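Husar Hand-Held Gripper – Set-Up Guide
Section 4: Recording Demonstrations

This section covers recording at the table, from laying out the object to closing the session. Charging and pairing are in Section 2. Camera calibration is in Section 3 and must be finished first.

4.1 How many recordings you need

A new task needs at least 300 accepted recordings before the first training run. For tasks with soft or shiny objects, such as bags, pouches and wrappers, plan on 500. Recordings beyond 700 for a single task seldom change the result, and the time is better spent on a second table or a different light.

One recording is one attempt at the task, from open fingers to open fingers.

4.2 Preparing the table

1. Clear the table of anything that is not part of the task.
2. Wipe the surface and let it dry.
3. Switch on the lights you intend to use for the whole session. Do not record in changing sunlight.
4. Place the object. Move it to a new spot and turn it before every recording, including spots near the edge of your reach.

Note: Small marks and specks on the table do not need to be removed. The learning system should see ordinary surfaces.

4.3 Checking the fingers

1. Squeeze the trigger fully and release it. Both fingers must return to the open stop without sticking.
2. Look at the two screws in the top of each jaw pad. Tighten any that have worked up.
3. Check the pad faces for tape, glue or grit.
4. Enter the state of the pads in the session log: bare, taped left, taped right, or taped both.

Caution: Keep your free hand away from the pads while the trigger is moving. The linkage can pinch.

Tape on a pad changes how it grips and how it looks to the camera. It is allowed, but do not add or remove tape partway through a session. If a piece comes off, close the session and start a new one with the new pad state. Grekonach pad covers are logged as "covered" and follow the same rule.

4.4 Recording

1. Hold the gripper above the table with the fingers fully open and the object in view. It does not have to be centered, and part of it may be out of view at the start.
2. Press the side button once. Wait for the short tone.
3. Hold still for 2 seconds. The system uses this pause to fix the starting position.
4. Move to the object at a steady, natural speed. Do not swing the gripper to get a better look.
5. Close on the object, carry out the task and release.
6. Back away until the fingers are clear – then press the side button again.
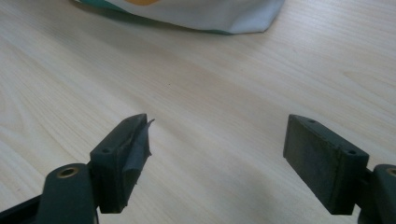

Figure 4-1. Fingers open over the table, bag at the top of the view. Left pad taped, right pad bare.

Keep both fingertips in view through the whole recording. If one drops out, go back to Section 3.5 and reset the camera angle.

Note: A missed grasp followed by a second try is a valid recording. Mark it "retry" and keep it. Delete a recording only if the object fell off the table, a hand came into view, or the tone did not sound.

4.5 Plastic bags

Bags shift when air moves, so turn off fans. Approach from above and close on a fold or a raised corner. Crumple the bag differently each time, and let the printed side face up in some recordings and down in others. Replace a bag once it tears.

4.6 Closing the session

1. Hold the side button until the tone sounds twice.
2. Dock the gripper and wait for the upload light to turn solid. A full session takes roughly an hour to transfer.
3. Open Visusstead on the host computer and compare its total with your log.
4. Enter your initials and the table number, then select Close.

Caution: Do not lift the gripper off the dock during upload. An interrupted session has to be recovered by hand.

Harnden sites: send recovery requests to Ruth Huaranga with the session log attached. Requests sent on a Saturday are handled the next working day.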